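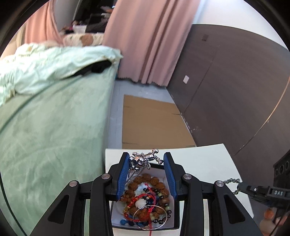
1/8
I want to write a few words on the life of a woman who was mayor of our town, Avthorpe, when I was not yet born. Very few people my age know her story, and I think it can help anyone who is starting a career.

2/8
She came here as a child and she did not speak the language. Her first job was at the Werus mill, folding cloth at night. In the day she went to school. She was often sleepy in class and the teachers complained.

3/8
At the mill she began to read the contracts aloud to the other workers, who could not read them alone. This was her first political work, I believe, although she never called it so.

4/8
She ran for the town council and lost. She ran again and won by 8 votes. My grandmother was one of these voters and she still mentions it at dinner.

5/8
As mayor she opened the bus line to Pîrvu. The old council had said there would be no passengers. In the first week, in September, 176 people rode it.

6/8
She also made mistakes. She sold the land by the river too cheaply, and many families were angry with her for years. In her memoir she gives this one whole chapter and she does not blame other people for it.

7/8
The memoir was printed by Cludex in only 100 copies. I read the one in the library, and you must read it there, because they do not lend it.

8/8
If your parents or grandparents remember her, please write to me under this post. I am most interested in the years at the mill, where I have very few dates.

11/03/2021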